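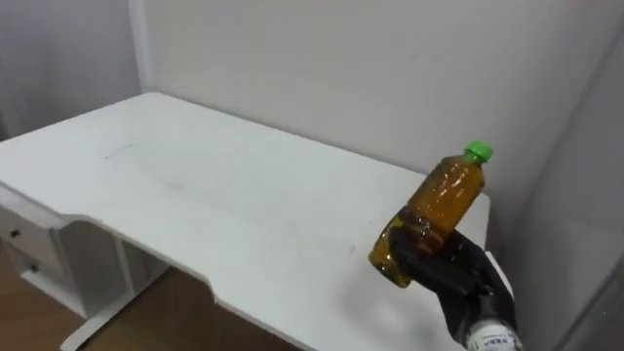 A white desk with two drawers and the scuff marks to go with them.

The home you will not get tired of

By Rukhsana Dhanial
May

A man I used to work with repainted his whole apartment white last spring and told me it would make him calmer. I asked him how he knew. He said he had read it. I have read it too, many times by now, in magazines at the dentist and in the little booklets that come with cans of paint, and I have yet to see one of these pieces say calmer than what, or for how long, or according to whom.

The idea goes by different names. Last year it was the quiet home. This year the sales people seem to like "timeless," a word that gets stuck on things six months before they go on clearance. The claim underneath stays the same. Buy plain things in pale colors, get rid of the rest, and you will never need to do it again. You pay once. The plain thing will outlast fashion.

I would like to believe this. I rent, I move more than I want to, and I have spent more on furniture than I care to add up. But consider who is telling us. Tronell sells a line of plain white furniture and also puts out a free guide on how to live with less. The guide runs to 270 pages. By my reading a good part of it is a list of things you should own in order to own less, starting with matching boxes. The boxes come in sets of 8.

Then there is the survey. Zillton, which sells storage, asked 527 of its own customers whether tidying up had improved their lives, and most said yes. I don't doubt they said it. People who have just spent money on shelves are not the people I would ask. I would ask the ones who bought the shelves three years ago, and I would ask them what is on the shelves now.

White is a strange choice for something meant to last. It shows everything. Put a white desk to work for a year and it keeps a record of every mug and every careless sleeve, and the owner either scrubs at it or starts to think about a new one. Brown furniture, the heavy kind that thrift stores can't give away, hides a scratch for decades. My mother's sideboard has been through two floods and a teenage brother. It isn't calm to look at. It holds plates.

I'll grant the other side one thing. Plain surfaces are easier to wipe, and if you have small children or bad knees that counts for a lot. Nobody should feel they have to dust carved legs on my account. My complaint is with the promise on top, the part about peace of mind, and with the price that gets added to cover it.
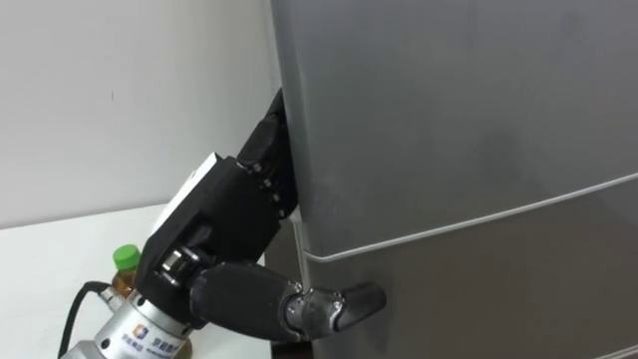 What happened in the kitchen

Kitchens got the same treatment, only in gray. When I was a kid, refrigerators came in a yellow you could see from the street, and everyone agrees now that this was a mistake. Then they were white, then black, then metal, and metal was sold as the end of the story. It looked like a restaurant. It would never date. I was told this by a salesman at Fuvberg with such confidence that I wrote it down, and the next time I walked in there the display by the door was cream with brass handles.

What bothers me is how little any of this has to do with food. A refrigerator should keep milk cold and be possible to repair. Ask about the second part and watch the conversation drift back to finishes. I asked at two stores how long parts would be stocked for the model in front of me. One person said he would have to look into it. The other said that by then I would probably want something new anyway.

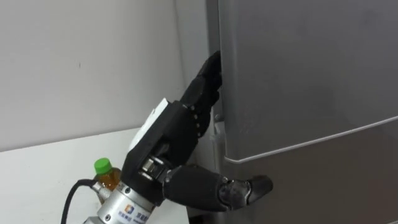 So much for timeless. If the store expects me back, then the plain look is a fashion like the others, and I would rather be told so before I pay. I wouldn't mind, even. There's nothing shameful about liking a color because other people like it this year. It's cheaper to admit it, though, because then you can ask whether a new set of knobs would do the job.

A neighbor of mine put $4,000 into an Iyengar kitchen, doors and counters only, on the grounds that it would pay her back when she sells. Maybe it will. The next owner may also walk in, say it looks dated, and rip it out. I have lived in three apartments where exactly that was done to somebody's sensible choice, and I have helped carry one of them to the curb.

My old coworker's walls are still white, as far as I know. The last time we talked he was looking at greens.

More in Opinion
Your gym does not miss you
Who asked for a smaller menu?
The trouble with free returns
In defense of the junk drawer
Why I stopped reading the paint names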